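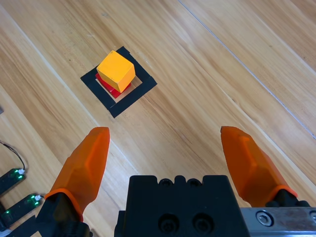 Reading time: 2 minutes

Perimeter and Area, Week 2: The Line and What It Holds

Welcome back, everyone! Last time we spent a good while on units, and I promised we would get to shapes, so let's start with the friendliest of them all, the square. Four equal sides, four right angles, and that is really all you need to say. Turn it so it stands on a corner and plenty of people will call it a diamond, but turning a shape doesn't change its sides or its angles, so it is still a square and everything below still works.

The perimeter is the distance you travel if you walk once along the edge and come back to where you started. The area is how much surface lies inside. I know these sound easy to keep apart, and then a word problem comes along and they get tangled (they got tangled for me too, for years). Ask yourself whether you are buying fence or buying grass seed.

For a square with side s:
Perimeter = 4 × s
Area = s × s

Suppose a garden plot in Dedstead is a square, 37 feet on each side. The fence would need 4 × 37 = 148 feet. The grass inside covers 37 × 37 = 1,369 square feet. Please write the "square" in square feet every time – I do take off a point for it.

Borders with width

A line in a textbook has no thickness, but tape, paint and picture frames do, and then there are two squares to think about, an outer one and an inner one. If the outer side is 95 inches and the border is 2 inches wide, the inner side is 95 − 2 − 2 = 91 inches. You take the width away twice, once for each end, and this is the step most often forgotten on the April test.

Outer area: 95 × 95 = 9,025 square inches
Inner area: 91 × 91 = 8,281 square inches
Border alone: 9,025 − 8,281 = 744 square inches

For next time

Read the Drosell chapter on rectangles, and work out the border again with a width of 3 inches. Draw it first, even if your drawing is a bit crooked, and bring the sketch along with your answer.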